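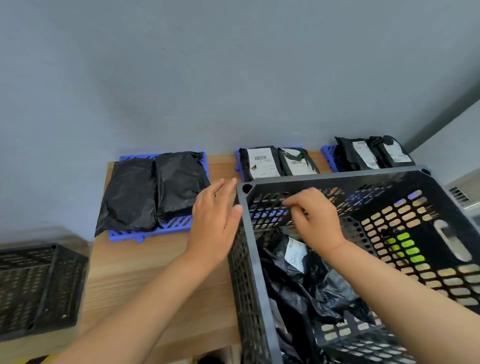 Parcel table at the Irnby unit, with packages on the blue trays and a black crate in use.

Projects > Returns and Reuse > Irnby > Progress report

Progress report: parcel returns and reuse, Irnby

Period covered: the second quarter of the grant, to the end of March

1. Summary

The returns bench at Irnby has now been running for the whole of the period. We take in unwanted and undeliverable parcels from Dustel, open a record for each one, sort them and pass on whatever can be used again. We handled 723 parcels in the quarter. The target in the grant agreement was 2,000 over the full year, and we expect to meet it if the weekly deliveries carry on at the present rate.

Spending is within budget. One item, the shelving for the back wall, has been held over and is covered in section 5.

2. Work done in the period

The first few weeks went on the layout of the room. In the first quarter we were opening parcels on whatever surface was free, and labels were getting separated from the bags they belonged to. We now keep one wooden-topped table for incoming parcels only. Nothing is opened there. Parcels are laid out on blue plastic trays, label side up where there is a label, and each is checked against the Dustel delivery sheet before it moves on.

The trays were bought second-hand from a garden supplier in Tultport and have done better than expected. They are light, they rinse clean and they can be lifted with the parcels still on them. Two of us can clear the table in a few minutes at the end of a shift.

Most of what arrives is in black plastic mailing bags. These are awkward to handle. They slide over each other, they do not stack, and the labels crease so badly that the barcode sometimes will not scan. When this happens the number is typed in by hand. We have started flattening the label with a ruler first, and that has cut down the typing a good deal.

3. Crates

The black crates are now in regular use for moving goods between the table and the sorting area. We looked at solid-sided boxes and decided against them. The crates with holes in the sides let us see whether anything has been left behind, and they can be carried by the slots without putting fingers under the base.
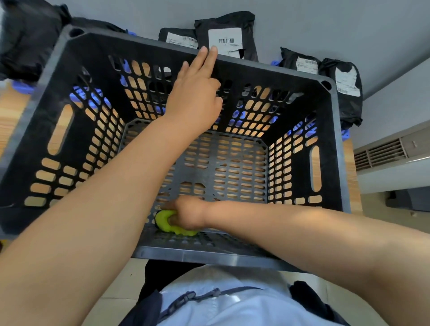

Small soft items are the ones most often missed, as they settle into the corners once the larger bags have been lifted out. We now ask everyone to put a hand right down to the floor of the crate and feel along all the sides before it goes back on the pile. It adds very little time. In the first quarter we had several queries from Dustel about items recorded as received and then not found, and most were later traced to crates that had been put away with something in them. There were 2 such queries this quarter, and both have been closed.

Crates are emptied one at a time. We tried doing them in pairs in January, but goods from one delivery ended up with goods from another and the records took most of an afternoon to put right.

4. Results so far

Of the parcels handled, 229 contained goods fit to be passed on without any repair or cleaning. These went to the Montoya store, which reports steady demand for toys, household textiles and small kitchen goods. The remainder needed cleaning, were held for checking or went for recycling. A full breakdown by type will be sent with the year-end report, as the categories were changed in February and the earlier figures have still to be recoded.

Torn bags continue to be a problem. A tear in the plastic does not always mean that the contents are damaged, but it does mean the parcel has to be opened and inspected before anything else is done with it. We have asked Dustel whether torn bags could be sent separately. They are looking into it -- no date has been given.

5. Changes to the plan

The shelving has been put back to the next quarter. The wall behind the table needs a coat of paint, and it makes sense to do this before anything is fixed to it. The cost is unchanged and we ask that the money be carried forward.

We would also like to move a small sum from the training line to equipment, to pay for a second hand scanner. The present one is shared between the table and the sorting area, and people are waiting for it at busy times. The revised budget sheet shows the change.

6. Next quarter

Painting and shelving to be finished by the end of May. Collections from Tultport to begin on a trial basis, starting with one van load a fortnight. Written instructions for the table and the crates to be put up in the room, replacing the handwritten ones. The next report will be sent in July.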